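Newsletter > Autumn issue > From the labs

Print this page | E-mail this page
14 shares | 3 comments

Teaching a robot arm when to stop pouring

I promised last time that I'd get round to the pouring work, and October has nearly gone, so I'd better keep my word. It has been the thing I talk about at dinner for months (sorry, family) and I finally have something I can put a number on.

For anyone who missed the spring issue: we run the small manipulation lab at Stemow, and our question is a very plain one. How does an arm learn to pour a drink from a bottle it hasn't handled before? Most of the published methods we started from lean on a scale under the cup, or on a model of the bottle drawn up beforehand. That's fine in a factory. It's no use at all in somebody's kitchen, where the bottles change every week and half of them are nearly finished.

So we went the other way and let people do the teaching. Kamil Paulík set up the sessions, in which a person guides the arm by remote control and the arm keeps a record of every movement alongside what the camera sees. We gathered 2000 of these pours over the summer. Then came the dull part, which was sitting down and throwing out the ones where the video had dropped out or the person had given up halfway. I did a lot of that with the radio on.

The method itself is simpler than I expected it to be. The network looks at the last few moments of video and predicts a short run of movements, then looks again and predicts afresh. What Vojtěch Zelenák added was a second, much smaller network that does one job only: it guesses how soon the liquid will reach the level we asked for. When that guess drops low enough, the arm starts tipping the bottle back, whatever the first network would like to do. We call it the Pešek, after the children's game, and I'm afraid the name has stuck!

Does it help? Yes, quite a lot. We ran 893 test pours, half with the small network switched on and half without, and with it the number of overfilled cups fell to about a third of what it was. The arm also got less timid. Before, it would dribble and wait, dribble and wait, and you could have made a pot of tea in the meantime.

Clear cups are the part I'm least happy with. Squash in a white mug is easy, because there's a good sharp line between drink and mug. Put a see-through cup on a white table and the camera has very little to go on, and once the inside has been stained by an earlier drink the small network tends to think there's more in there than there is. It then stops early. We could wash every cup between runs, of course, but people at home don't, and I'd like the results to mean something outside our four walls. 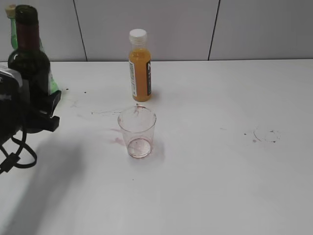
Eilif Aasen wrote to ask whether we'd thought of listening to the pour as well as watching it, as the note rises while a cup fills and a stain makes no sound. We have, a bit, and he's right that it ought to help with exactly this trouble. The snag is motor noise, which sits on top of the very sounds we want. Jaqueline Espinoza is trying a little microphone on the table instead of on the arm, and I'll report back when there's enough to report.

Next up is thicker stuff, starting with salad dressing. If you have a view on which brands pour worst, please do send it in.

Print this page | E-mail this page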